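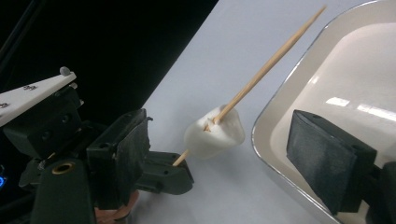 Fig. 2 -- Petites vis sombres sur plaque blanche ; œillet couleur laiton sur panneau foncé.

2. Pose du coffret et passage des câbles

Cette section concerne le coffret mural Sonderlow 2895 en version simple porte. Pour la version à double porte, se reporter au feuillet joint au sachet de visserie. Le raccordement des modules de brassage est traité en section 3, la mise en service du commutateur en section 4.

ATTENTION : le coffret 2895 est destiné aux courants faibles (réseau, téléphone, coaxial). Aucun conducteur du secteur ne doit y circuler à nu. L'alimentation des équipements actifs se fait uniquement par le bloc de prises Van Wyk logé dans le compartiment inférieur, lui-même raccordé par une personne qualifiée.

2.1 Avant de commencer

Vérifier que le carton contient :
-- le fond du coffret, avec ses perçages oblongs
-- la porte et ses deux axes de charnière
-- le rail de montage et ses vis
-- la plaque passe-câbles supérieure et la plaque passe-câbles inférieure
-- le sachet de visserie, qui contient aussi les œillets et les obturateurs
-- la tresse de mise à la terre
-- le gabarit de perçage en carton, imprimé recto verso

Les chevilles ne sont pas fournies. Elles dépendent du support. Le tableau de choix figure au verso du gabarit.

Outillage nécessaire : niveau, crayon, perceuse, tournevis cruciforme, clé à pipe, pince coupante, lime demi-ronde, ruban de masquage. Une scie cloche de 28 mm est nécessaire si des entrées supplémentaires sont prévues. Un aspirateur tenu sous le foret pendant le perçage évite l'essentiel des poussières à l'intérieur du coffret.

Remarque : les coffrets livrés avant janvier sont équipés d'un rail vissé par l'arrière. Sur ces modèles, monter le rail (2.4) avant de fixer le fond au mur (2.3).

2.2 Choix de l'emplacement

1. Choisir un mur plan, sec, à l'écart d'un point d'eau et d'une source de chaleur. Ne pas poser le coffret au-dessus d'un radiateur ni dans un placard sans aération.

2. Contrôler l'absence de canalisations et de câbles encastrés dans la zone de perçage. Un détecteur donne une indication, pas une certitude ; en cas de doute, consulter les plans du logement.

3. Prévoir le débattement de la porte. L'ouverture se fait à droite à la livraison et peut être inversée (voir 2.7).

4. Repérer l'arrivée des gaines. Si les gaines sortent du sol, la plaque inférieure est utilisée pour les entrées et la plaque supérieure reste obturée. Si elles descendent du plafond, c'est l'inverse. Les arrivées mixtes sont admises, mais il faut alors réserver un côté aux câbles coaxiaux.

5. Laisser un espace libre devant le coffret, suffisant pour travailler debout, les deux mains engagées à l'intérieur.

Remarque : sur une cloison en plaques de plâtre, viser les montants chaque fois que la position des perçages oblongs le permet. À défaut, employer des chevilles métalliques à expansion adaptées à l'épaisseur du parement.

2.3 Fixation du fond

1. Appliquer le gabarit contre le mur, flèche vers le haut, et le maintenir avec le ruban de masquage.

2. Régler l'horizontale au niveau sur le bord supérieur du gabarit. Ne pas se fier au plafond ni à une plinthe.

3. Marquer les centres de perçage. Retirer le gabarit et le conserver : il sert de nouveau en 2.5.

4. Percer, dépoussiérer les trous, engager les chevilles.

5. Présenter le fond et mettre en place les vis supérieures sans les serrer.

6. Contrôler le niveau une seconde fois. Les trous oblongs autorisent une légère correction dans les deux sens.

7. Mettre en place les vis inférieures, puis serrer l'ensemble en croix.

ATTENTION : ne pas serrer à la visseuse à percussion. Un serrage excessif voile le fond, et la porte ne ferme plus correctement. Si le mur présente un creux, intercaler des rondelles plates entre le fond et le mur.

2.4 Montage du rail

1. Accrocher le rail sur les ergots du fond, face rainurée vers soi.

2. Faire coulisser le rail jusqu'à la butée.

3. Visser les extrémités. Les vis du rail sont plus courtes que celles du fond et ne doivent pas être interverties ; une vis trop longue peut entailler la gaine d'un câble passant derrière.

4. Raccorder la tresse de mise à la terre sur la borne repérée à gauche du rail, puis sur la borne du fond. Vérifier le serrage à la main en tirant légèrement sur la cosse.

Les modules Zultix se clipsent sur ce rail sans adaptateur. Pour des modules d'une autre origine, contrôler la profondeur du clip avant l'achat. Un module qui force au montage risque de se décrocher au branchement d'un cordon.

2.5 Préparation des plaques passe-câbles

Les plaques sont livrées avec des opercules prédécoupés. N'ouvrir que ceux qui seront utilisés.

1. Poser la plaque à plat sur un établi, chants soutenus.

2. Faire sauter l'opercule avec le manche d'un tournevis, par un coup sec donné depuis la face lisse.

3. Ébavurer le pourtour à la lime demi-ronde. Passer ensuite un chiffon : les limailles conductrices ne doivent pas tomber dans le coffret.

4. Insérer l'œillet correspondant, collerette côté extérieur, jusqu'au déclic.

5. Pour une entrée supplémentaire, reporter le centre à l'aide du gabarit et percer à la scie cloche, à vitesse lente, plaque déposée. Respecter la distance au bord indiquée sur le gabarit.

6. Visser la plaque sur le coffret. Amener toutes les vis au contact avant le serrage final.

ATTENTION : ne jamais faire passer un câble dans un perçage dépourvu d'œillet, même provisoirement. L'arête de la tôle coupe la gaine en quelques manœuvres.

Remarque : un opercule ouvert par erreur se referme avec un obturateur du sachet. Le ruban adhésif ne convient pas.

2.6 Passage et maintien des câbles

1. Étiqueter chaque câble aux deux extrémités avant de l'introduire. Utiliser le même repère que sur la prise murale correspondante.

2. Introduire les câbles un par un, sans les tirer par la gaine extérieure sur plus d'une courte longueur. Pour un tirage long, utiliser une aiguille et répartir l'effort sur l'ensemble des paires.

3. Laisser dans le coffret une réserve égale à sa hauteur. Cette réserve permet de refaire un connecteur sans retirer le câble.

4. Former la réserve en boucle large, au fond du coffret, derrière le rail. Ne pas enrouler serré. Le rayon de courbure minimal est donné par le fabricant du câble -- il est en général imprimé sur la bobine ou sur la fiche technique.

5. Maintenir les faisceaux avec des bandes autoagrippantes. Les colliers en plastique sont tolérés à condition de rester lâches ; le câble doit pouvoir tourner dans le collier sous la pression des doigts.

6. Séparer les câbles coaxiaux des câbles à paires torsadées dès l'entrée dans le coffret. Les croisements inévitables se font à angle droit.

7. Garder le compartiment inférieur libre de tout câble réseau, hormis le cordon du commutateur.

Pour les câbles écrantés, ne dénuder l'écran qu'au moment du raccordement. Un écran dénudé trop tôt s'effiloche et laisse des brins dans le fond du coffret.

2.7 Pose et inversion de la porte

1. Engager l'axe inférieur dans son logement, porte ouverte à angle droit.

2. Comprimer l'axe supérieur, aligner, relâcher. L'axe doit dépasser légèrement du logement.

3. Raccorder le fil de terre de la porte. Il doit rester souple sur toute la course.

4. Fermer la porte. Le jeu doit être régulier sur tout le pourtour. Si la porte frotte en bas, desserrer les vis supérieures du fond d'un quart de tour, corriger et resserrer.

Pour inverser le sens d'ouverture, déposer la porte, retirer les caches des logements opposés, les replacer du côté libéré, tourner la porte tête-bêche et reprendre à l'étape 1. La serrure en option Trarnwood n'est pas réversible ; elle se commande à droite ou à gauche.

2.8 Contrôles avant la section suivante

Avant de raccorder les modules, s'assurer des points suivants :
-- le coffret ne bouge pas lorsqu'on tire sur le bord inférieur
-- le rail est vissé aux deux extrémités
-- la continuité de terre est mesurée entre la porte, le fond et le rail
-- chaque perçage ouvert porte un œillet ou un obturateur
-- aucun câble n'est pincé entre une plaque et le coffret
-- tous les repères sont lisibles porte ouverte, sans déplacer de câble
-- le fond du coffret est propre et sans limaille

Reporter les repères sur l'étiquette collée à l'intérieur de la porte, au crayon ou au feutre indélébile. En cas de modification ultérieure, coller une nouvelle étiquette par-dessus l'ancienne (référence au catalogue des accessoires, page visserie et repérage).

2.9 Anomalies courantes à la pose

La porte s'ouvre seule : le coffret n'est pas d'aplomb ou le fond est voilé. Reprendre en 2.3, étape 6.

Le rail n'atteint pas la butée : un câble est engagé derrière un ergot. Dégager le câble, ne pas forcer.

L'œillet ne tient pas : le perçage a été agrandi à la lime. Remplacer la plaque passe-câbles. Les plaques sont vendues à l'unité.

Pas de continuité entre la porte et le fond : peinture sous la cosse. Utiliser la rondelle à dents fournie et resserrer.

Passer à la section 3, Raccordement des modules.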